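MECHATRONICS IN PRACTICE
Handout 7: Reading a product offer, with the Claneo hand-held gripper pair as patient
Revised November 28, 2018

Bring this to the lab session. Bring the Turier quotation as well, which is on the course page under Handout 6 for reasons lost to history.

1. What is being offered

Claneo is a kit for recording manipulation by hand. You hold one gripper in each fist, do a job, and the kit writes down what the jaws did and what the cameras saw. The recording is then meant to be used for teaching a robot arm the same job. The arm is sold separately. So is the job, in a sense, as the brochure is coy about which jobs are suitable and simply says "everyday tasks", a category that in brochures never includes cleaning an oven.

Turier is the reseller. It quotes $827 for a pair of grippers with cables and a printed quick-start card. Cameras, mounting plates and the recording licence appear on the second page, in the smaller type. Read the second page first. This is the only piece of advice in the course that I would put on a tea towel.

We asked for the pair on trial so that this handout could be written from use. The trial job was garments: laying out, straightening and folding. Cloth was chosen deliberately. A wooden block will flatter any gripper ever built. Cloth slides, bunches, hides its own corners and has no fixed shape to hang a tolerance on. If a vendor demonstrates with blocks, ask about shirts and watch the sales engineer's face.

2. Terms you need for the comparison

Parallel jaw: two fingertips that stay more or less facing each other as they open and close. Most kits in this price bracket use a linkage to get this, with the pivots doing the honest work.

Stroke: how far apart the fingertips go. Quoted at full opening, which is where you will spend very little of your time.

Backlash: the bit of squeeze on the trigger that goes nowhere. Small at delivery. Measure it at the end of a trial too.

Compliance: how much the fingertips give when they meet the table. Vendors list it under "features" when it was intended and leave it out when it wasn't.

Episode: one recording of one attempt, start to finish. Prarkano, whose annotation service comes bundled with the dearer Claneo licence, charges by the episode. An abandoned attempt is an episode. Scratching your nose in the middle of a fold is also, for billing purposes, part of an episode.

3. Fingertips on a flat table

Picking up a flat layer of cloth is the first thing to test and the thing most likely to be left off the data sheet. The tips have to get down to the surface, pinch a little ridge of fabric and close on it without taking the layer below along for the ride. Square tips are good at bearing down and poor at sneaking under. Thin tips are the other way around, and they flex.

Try it with a ribbed weave and with something smoother. Note the angle of your wrist when it works. The quick-start card recommends an approach "perpendicular to the work", and I would love to meet the tabletop they tested on, because every operator in our trial drifted to a slant.
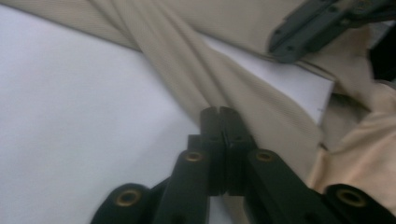 Does the Claneo kit need to be calibrated before each session?

Turier's documentation asks for a calibration at the start of every session and again after any change of fingertips. The routine consists of opening and closing both grippers fully and holding each in the rest position until the software accepts it.

Budget for this when you estimate throughput. A vendor's episodes-per-hour figure starts the clock after calibration, after the coffee, and after the cables have been untangled. Yours should start when the operator walks in. Your assignment has a column for setup time and I will be looking at it first.

4. Working two-handed

The reason for buying a pair is that cloth needs one hand to hold and another to do something about it. One gripper pins or lifts a corner, the other travels. The useful question for a reviewer is what happens to the tension between them. Your bare hands manage this without consulting you. A gripper on a trigger tells you next to nothing about how hard you are pulling, and you find out by looking at the cloth: creases run from one grip to the other, and if they get too sharp, one side is about to let go.

Claneo has no force feedback. The brochure calls this "a direct, mechanical feel". Laitinen, the main competitor in our comparison table, does have force feedback, at a price that made our purchasing office ask whether I had typed an extra digit. Whether you need it depends on the job. For folding, our operators learned to judge by eye. For anything where the load can't be seen, I would want the Laitinen or a different job.

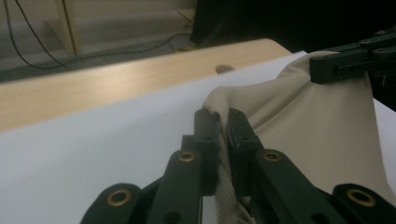 The other two-handed problem is getting in your own way. Each gripper adds bulk in front of the knuckles, so bringing the fingertips together over a small item means the linkages arrive first and have a little meeting. Before you score a kit, find the smallest distance at which both hands can work side by side. Write it down with a sketch. Turier could not give us this distance. They offered to "circle back", and as far as I know they are circling still.

Cables belong in the same paragraph. There is one per gripper, they leave from wherever the designer had room, and they will find the edge of your workpiece. Route them away from the body and off the front of the table. Laitinen sells a wireless version, whose batteries then have to be charged, labelled and argued over.

5. What the numbers mean

We recorded 467 episodes during the trial. Of these, 86 per cent were accepted by our own checker, meaning that the recording was complete and the garment finished in the state we had asked for. Turier's sheet claims a higher acceptance rate and defines acceptance as "file closed successfully". By that measure I have also had a very successful career as a novelist.

Three cautions when you use our figures in your write-up.

They come from operators who had practised. First-day recordings were left out, and you should say so if you quote the percentage.

Acceptance says nothing about whether a robot can learn from the recording. It only says that the recording is fit to try. The transfer test is in Handout 8 and is, frankly, where the money goes.

Garments vary. A soft knit with a bit of texture grips nicely and then refuses to lie flat. A firmer weave behaves itself on the table and slips out of the jaws. Any single rate across a mixed basket is an average of two quite different afternoons. If a vendor gives you one number for "textiles", ask what was in the wash.
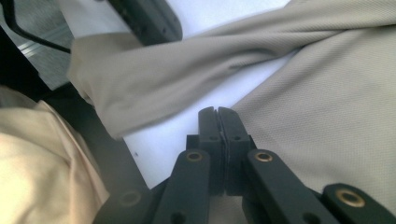

Wear is harder to put a figure on in a short trial. The pivots are the place to look. Hold the handle still, wiggle each fingertip sideways and note any play, then do it again after the last session. The quotation includes replacement fingertips and excludes replacement linkages, and you may draw your own conclusions about which part the supplier expects to sell you later. Under the warranty, fingertips are "consumable". So is patience, but there is no part number for it.

6. Cameras and the view from above

A camera on each gripper gets you close to the contact. It also gets you a fine portrait of the gripper. When the hand is low and the cloth rises up in front, the gripper view can lose track of where the garment ends, and so can the person reviewing the episode afterwards. The head view fills this in. It takes in the whole item, both hands and the surface they are working on, at the cost of detail where the jaws meet the fabric.

The base licence accepts input from the grippers only. Adding a head view moves you up a tier, to the one with Prarkano's annotation in it, whether you want annotation or not. I asked if the two could be separated. Turier said the bundle reflected customer demand. We were the customer, and I don't recall demanding.

For long folded items such as trousers, get the head view. The alignment of the two ends matters more than anything going on at one fingertip, and a close view of one end won't tell you what the other end is up to. For small items laid flat you can save the money.
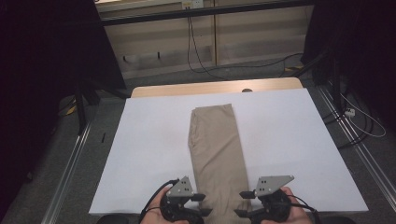

One reader of last year's handout objected that I was too hard on the bundle. The annotation had saved their group the better part of March, they wrote, and anyone pricing the kit should cost the hours of labelling by hand before complaining about a tier.

Fair enough, and the table below now has a row for it. Labelling by hand is dull, it is slow, and student labour is entered at a proper hourly rate in this course even when the university would prefer otherwise.

7. Comparison table, to be completed in the lab

Rows: purchase price with everything needed to record one usable episode; setup time per session; smallest two-handed working distance; play at the fingertips before and after; views included in the licence; cost of annotation, bought or done by hand; who owns the recordings.

Columns: Claneo base tier, Claneo upper tier, Laitinen.

The last row is the one groups skip. Clause 2 of the Claneo licence lets the supplier keep a copy of uploaded episodes "for service improvement". There is an opt-out. Finding it is worth a bonus mark, and you should note how many minutes it took.

8. Before you come

Wear closed shoes and tie back long hair. Leave your drinks on the shelf by the door. Bring one garment from home that you don't mind seeing handled clumsily, clean please, and nothing with sequins.

Write-ups are two pages. State a recommendation in your first paragraph and name the job it is for. "It depends" will be accepted as a recommendation only if you say on what.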